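Ticket 117 — shared table, 2nd floor — supplies / surface
Opened by: Carol Tindall
Assigned: Fletcher Hinds
Status: open, waiting on stock

Problem
Gray haze on the big white table, worst along the rounded edge. Comes back a day after every wipe. Sleeves pick it up.

Log

9:00 CT — wiped w/ paper towel and Divullow spray. Looks fine wet, dries streaky.

9:40 FH — same spray, half the amount. Still streaks. Not the dose then.

10:15 FH — plain warm water, old blue cloth. Cloth is shot, leaves lint. Binned it.

11:30 CT — asked Worel (supplier) for soft sponges, no scourer side. Order says 13, two on the table so far. Rest on back order, no date. Chased.

11:50 FH — don't open them yet pls. Want to check they're the right grade before we use one, Worel won't take back anything unwrapped.

1:20 CT — Yellow, still in the clear plastic, plant left where it is. 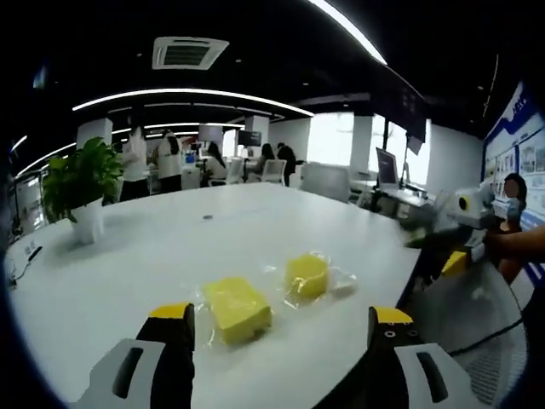
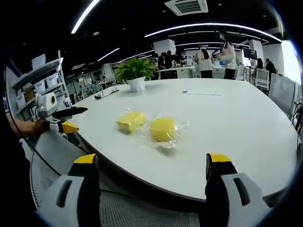
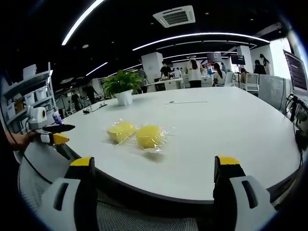

Notes from call w/ Worel
They say the two aren't the same item — one blockier, one for glass. Didn't say which is which. Asked for codes in writing, agian.
Divullow not meant for this finish, apparently. Try Dantas, 900 ml bottle, diluted.

To do
Lift power strip off before anyone goes near w/ water — FH
Move plant, wipe under pot — CT
Test Dantas on one corner only, leave overnight
If haze is back, send to Brerkden (they sold us the table) and ask abuot the coating

3:05 FH — Dantas ordered. Leaving ticket open.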